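Workshop notebook, Ternuto room — 30 June 2025
Round table, small things
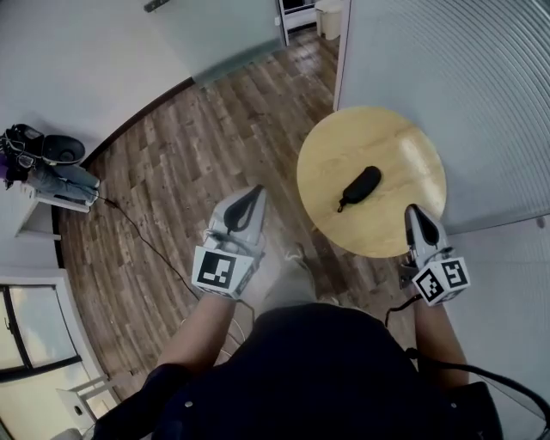

Notebook 3, p. 100

Spent a good part of the morning at the round table again, and I have to say I've grown very fond of it. The pale top takes the overhead light softly, and a black case shows up on it beautifully, which can't be said for the dark desk we had from Fenden (Uldis Liepiņa still misses that desk, bless him).

Only the glasses case today, lying on the diagonal near the middle. I'd like us to keep to one object at a time until the Dandow list is settled — we have nearly 200 entries on it now, and half of them are pouches and cases of one sort or another. The little black loop or pull at the end deserves its own line, so I've added one under "closures."

Still to do: wipe the top with the mild soap, never the spray, and ask Uldis whether the softer cases should go in the same drawer. I'd also love a second stool in here before September, if anyone is feeling generous.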